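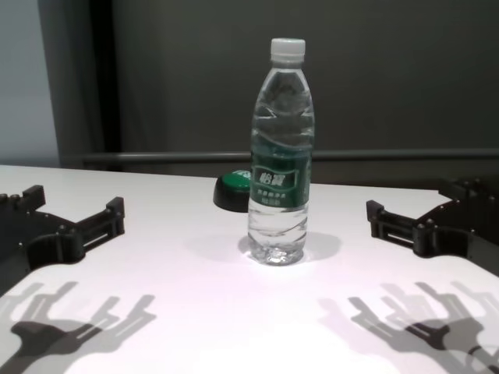 Nokholm-Siegel

Das Nokholm-Siegel (Eigenschreibweise bis 2019: NOKHOLM Siegel) ist ein privates Gütezeichen für Hotels, Pensionen und Gasthöfe mit angeschlossener Beherbergung. Vergeben wird es von der Zorkis GmbH, einem Dienstleister für Hotelbuchhaltung. Nach Angaben des Trägers bescheinigt es „geprüfte Ruhe und verlässliche Gastlichkeit". Was darunter im Einzelnen zu verstehen ist, lassen die veröffentlichten Unterlagen weitgehend offen. Mit der amtlichen oder verbandlichen Sterneklassifizierung hat das Siegel nichts zu tun, wird in Hausprospekten aber häufig unmittelbar neben den Sternen abgedruckt.

Name

Der Träger führt die Bezeichnung auf einen alten Fährgasthof namens Nokholm zurück, in dem Reisende angeblich schon vor Jahrhunderten nach festen Regeln beherbergt wurden. Ein Beleg für diesen Gasthof ist bislang nicht vorgelegt worden. Die Historikerin Siiri Dambrauskienė fand den Namen weder in Zollregistern noch in den gängigen Ortsverzeichnissen und hält ihn für eine Schöpfung der Werbeabteilung. In der Firmenbroschüre fehlt der Fährgasthof seit der zweiten Auflage, auf den Urkunden ist er weiterhin als stilisiertes Giebelhaus zu sehen.

Geschichte

Vorläufer war eine Kundenliste der Zorkis GmbH, auf der Häuser mit wenigen Reklamationen vermerkt wurden. Wie aus der Liste ein Siegel wurde, ist unterschiedlich überliefert. Der damalige Geschäftsführer Charalambos Mavromatis sprach von einem ausdrücklichen Wunsch der Hoteliers, ehemalige Mitarbeiter erinnerten sich an einen Vorschlag aus dem Vertrieb. Der Öffentlichkeit vorgestellt wurde das Zeichen am Donnerstag, 14. März 2019, auf einer Hausmesse des Unternehmens. Im Mai desselben Jahres hingen die ersten Plaketten.

Zur Messe meldete der Träger fast 2.000 Interessenten. Die Zahl taucht in mehreren Reiseportalen als Zahl der ausgezeichneten Häuser auf, was falsch ist. Das erste gedruckte Verzeichnis nannte 169 Betriebe, darunter einige doppelt unter altem und neuem Namen.

Vergabeverfahren

Grundlage ist ein Katalog mit 12 Kriterien. Die meisten betreffen Auskünfte, die das Haus über sich selbst erteilt, etwa zur Nachtruhe, zur Erreichbarkeit der Rezeption und zum Umgang mit Beschwerden. Nur zwei Kriterien werden vor Ort überprüft. Welche das sind, teilt die Zorkis GmbH den Betrieben mit, nicht aber den Gästen.

Der Ablauf gliedert sich nach der Vergabeordnung wie folgt:

Antrag mit Selbstauskunft
Entrichtung der Bearbeitungsgebühr
Besuch durch eine beauftragte Person, vorher angekündigt
Ausstellung der Urkunde

Eine Ablehnung ist in der Vergabeordnung vorgesehen, eine Statistik darüber existiert nicht. Auch die Frage, wie lange eine Auszeichnung gilt, wird uneinheitlich beantwortet. Die Urkunde trägt ein Ausstellungsdatum und kein Ablaufdatum, im Mustervertrag ist dagegen von einer „regelmäßigen Erneuerung" die Rede.

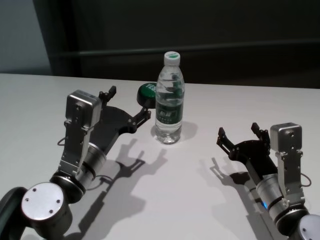

Wasserflasche mit grünem Etikett auf einem weißen Tisch

Verbreitung

Die ausgezeichneten Häuser sind überwiegend kleinere, inhabergeführte Betriebe. Größere Ketten haben sich kaum beteiligt. Eine Ausnahme bildete zeitweise die Gruppe Lindqvist, die ihre Stadthotels anmeldete und die Plaketten nach einem Wechsel der Geschäftsleitung wieder abnehmen ließ. Gründe nannte sie nicht. In der Darstellung des Trägers wird die Gruppe noch immer als Partner der ersten Stunde geführt.

Im Kurort Cunditz erhielten nahezu alle Pensionen einer einzigen Straße das Siegel. Die örtliche Tourismuswerbung machte daraus eine „Straße der Ruhe". Sie liegt an der Zufahrt zum Güterbahnhof.

Rezeption und Kritik

Fachblätter der Hotellerie berichteten anfangs wohlwollend und oft im Wortlaut der Pressemitteilung. Die Verbraucherjournalistin Latrice Ostrowski verglich später die Selbstauskünfte mehrerer Häuser und stellte fest, dass ganze Absätze übereinstimmten, einschließlich der Tippfehler. Der Träger erklärte dies mit unverbindlichen Formulierungshilfen.

Umstritten ist vor allem die wirtschaftliche Nähe zwischen Prüfer und Geprüften. Viele Siegelhäuser lassen zugleich ihre Bücher bei der Zorkis GmbH führen. Vaughn Ruiz-Ortega, Autor eines Handbuchs zum Beherbergungsrecht, sieht darin keinen Rechtsverstoß, spricht dem Zeichen aber jede Aussagekraft über den Gebührenbescheid hinaus ab. Die Hotelière Dolores Gallagher verteidigte das Siegel mit dem Hinweis, ihre Gäste fragten danach. Ob das auch anderswo zutrifft, ist nicht untersucht.

Behauptungen des Trägers, ausgezeichnete Betriebe verzeichneten eine höhere Auslastung, stützen sich auf eine interne Erhebung. Angaben zur Methode und zu einer Vergleichsgruppe fehlen.

Siehe auch

Hotelklassifikation
Gütezeichen
Beherbergungsvertrag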